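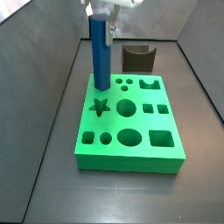

From: Uzma Janjua
To: jiketti-users
Subject: Re: [jiketti-users] Saved areas disappearing after the February update

Hi Vojtěch, and hi everyone else who wrote to me off-list about the same thing,

Thank you for such a careful report, and I'm sorry it took me a few evenings to answer properly. I wanted to try it on my own phone before saying anything, and my own phone is old and slow and had to be talked into the update first.

Vojtěch Slanina wrote:

> I use Jiketti mostly for walks where there is no signal, so I
> keep several saved areas on the phone. After the February update
> two of them are gone from the list. The notes I made inside them
> are still there if I search by name, but when I tap one I get a
> gray square where the map should be.

I got the same gray square, so you can stop wondering if it's your phone! The notes and the map underneath them are kept in two separate places, and the update only tidied up one of them. Your notes were never touched. The map pieces were cleared out because the app now puts a limit on how much it will hold for each area, and anything over the limit was treated as unfinished and removed. There should have been a message on screen before that happened, and there wasn't one. Adeel Dogar has already changed this so that the next version will ask first and leave everything alone if you say no.

> One of them was the whole Staniforth area, which I know is
> large. The other one is small, only the woods and the two
> villages beside it, so I don't understand why that one went too.

The Staniforth one is easy. The limit is 3,000 map pieces per area, and if you draw a box around all of Staniforth at the closest zoom you go sailing past that. The small one puzzled me for a whole evening. I drew your woods and your villages as best I could from what you wrote and mine stayed put, through two restarts. Then Shoaib Rizvi suggested I try making the area with the old version and moving it across, and there it went. Areas made a long time ago don't have a finish date written in them, so the cleanup took them for half-done downloads. If yours was made back when the app still had the brown menu, I would bet a good lunch that's what happened to it.

> Is there a way to get them back without drawing them again? I
> spent a long time getting the edges right.

Yes, partly. The outlines are still on your phone even though the list doesn't show them. With a decent connection (please don't try it on a train, I did):

Open Settings, then Storage, then Saved areas.
Hold your finger on the words "Saved areas" at the top until a second list opens.
Tap the name of the area you lost and choose Rebuild.
Leave the app open until the bar has gone all the way across.

For a small area it's quick. A big one will stop at the limit and tell you so, and then it offers to split the area into 3 parts along whatever lines it likes. I don't love where it put mine. You can drag the dividing lines before you agree, and I'd recommend it, as otherwise you may find that a path you walk all the time hops back and forth between two areas.

> Also, would it be possible to switch off the alerts about areas
> "needing a refresh"? I had 40 of them one morning.

Oh dear, yes. I had fewer, but they came at five in the morning and I sleep with the phone next to me. The part that sends those is Sultora, the piece that keeps the phone and the server in step, and it was sending one alert for each note inside an area when it should send one for the area itself. You can turn them off under Settings, Alerts, "Area upkeep". That leaves the alerts for shared notes alone, so if somebody in your walking group adds a locked gate or a washed-out bridge you'll still hear of it. Aqeel Baloch would like to gather them into a single weekly summary, and if you have feelings about that, for or against, please tell the list, because he's working on it now and it's much easier to change before it's finished.

A couple of other things while I have the window open.

Several people asked if the limit could be raised. Hullden, who host the map pieces for us, are generous but they do count, and a handful of very large areas being refreshed over and over was most of the traffic. We're talking to them. For the time being 3,000 stays, and you can have as many areas as your phone has room for.

The limit on notes inside one area is a different number, 300, and it hasn't changed. Somebody told me theirs had dropped. I think they were looking at the count for the free-text search, which shows only the first page of results. If you're seeing something else, write to me and say which screen you're on.

And please don't remove the app and put it back to fix the gray square. I know that's the usual advice for everything, but in this case it throws away the hidden outlines as well, and then you really would be drawing your woods again by hand.

Vojtěch, would you let me know if Rebuild brings back the small one? I'm curious about the edges in particular. Mine came back very slightly fatter on the north side and I can't tell yet if that's the app or my own shaky drawing.

Warm wishes to all,
Uzma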